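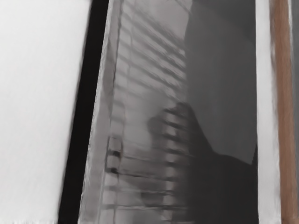

Wrist view is a smear during teleop in sim, policy won't close the dishwasher door

Forum: Teaching by demonstration
Started by pelham_k, April 12, 2023

pelham_k
I'm collecting demos in a simulated kitchen, driving the arm with a pair of hand controllers. The task is to pull the dishwasher rack out, set a plate in it, push the rack back and close the door. I have 17 demos that I'd call clean. The policy I trained on them gets the rack out and puts the plate in more often than I expected, then it wanders off when it should go for the door.

The wrist frame at the top of the post comes from a fast move between two parts of the task. A lot of my wrist frames look like that when I swing the arm. Motion blur is on in the renderer because I want to move to a real arm later and the real camera blurs too.

Should I turn blur off, drive slower, or cut those frames out? I'm using the Teline exporter with everything at default.

moss_and_rail
Drive slower. I went through this with a cabinet task. When you swing the wrist fast the camera gives the policy nothing to work with for that stretch, and the policy copies the swing without knowing where it started from.

dvorsky22
I'd turn the blur off first, before changing how you drive. It's one setting and you can replay the same demos with it off. If the policy still wanders, you know it wasn't the blur. If you redo all the demos slowly you've changed everything at the same time.

pelham_k
I can replay, yes. The actions are stored and the sim is close to deterministic. The plate sometimes lands a little differently.

moss_and_rail
Then when you replay, check that the plate ended up in the rack. I once trained for a week on replays where the object was on the floor in a good part of them.

Consuelo Cabello
I look after the demo station at Tingate and we train a lot of new operators, so I'll give the operator's side.

New people drive fast through the parts that feel boring. The reach and the grasp get all their care, and the trip from one to the next is a flick of the hand. A flick makes a frame like yours: white at the side, a slanted black band, stripes smeared across a gray panel, and no gripper that I can pick out. I can't tell which piece of your kitchen the panel is from that frame alone, and I doubt the policy can either.

What we ask for is one steady speed all the way through. Stop for a moment before contact, stop for a moment after release, and travel between them at the pace you'd carry a full cup. Our operators don't like it at first. The demos come out longer and they get tired sooner, so we keep the sessions short.

dvorsky22
I don't agree with the stops. If you pause before every contact, the policy learns to pause, and some of them never start again. I've watched an arm hang in front of a drawer until the episode timed out.

Consuelo Cabello
That happens if the pause is long. I mean a breath. We also trim idle steps in the export. I should have said so.

dvorsky22
OK, with trimming I have less of a problem with it.

hexkey
Do you have a second camera? You only talk about the wrist.

pelham_k
There's a fixed one over the counter, but I left it out of training because the arm blocks the rack for half the task.

hexkey
Put it back in. I think that's your answer and the blur is secondary. After the plate goes down the policy has to find the door from wherever the wrist is pointing. With a fixed view it at least knows where the arm is. Blocked for half the task is fine if the other half includes the part you're failing on.

tam_orrin
Agree with hexkey. Also check how your demos handle the door. Do you always push it shut from the same side? Mine failed because I'd used 2 different ways of closing and the policy tried something in between.

pelham_k
I do use two. Sometimes I hook the edge and lift, sometimes I come from underneath. I picked whichever was easier from where the arm was.

tam_orrin
Pick one and redo those.

Nundau_fan
Or keep both and collect more. With 2000 demos it wouldn't matter which way you close it.

tam_orrin
He has 17.

moss_and_rail
Nobody is driving 2000 demos by hand in an evening. Pick one way.

Consuelo Cabello
One more thing about cutting frames. Please don't delete the blurred ones from the middle of a demo. The steps on either side then look like neighbors when they aren't, and you teach a jump. Trim idle time or drop the whole demo.

pelham_k
I was about to do exactly that, thanks.

Plan: replay everything with the counter camera on, once with blur and once without. Then redo the demos where I came from underneath, slower, with short stops. I'll train on each set separately.

dvorsky22
Keep the seeds the same between runs or you won't be able to compare them.

pelham_k
Will do.

pelham_k
Replays are finished. The counter camera made the biggest difference. The arm goes to the door now on most runs, though it still misses the edge sometimes. Turning blur off helped a little without the counter camera and I can't see any effect with it, so I'm leaving it on. I haven't redone the underneath demos yet.

hexkey
Good. Misses the edge high or low?

pelham_k
Low, nearly always.

tam_orrin
That would fit with the two ways of closing. Redo them before you touch anything else.

rook_talukder
I have the same problem with an oven door and a Talukder arm. Could you post your camera position when you get a chance?

pelham_k
I'll put the config up tonight. It's above the counter, tilted down toward the front of the dishwasher.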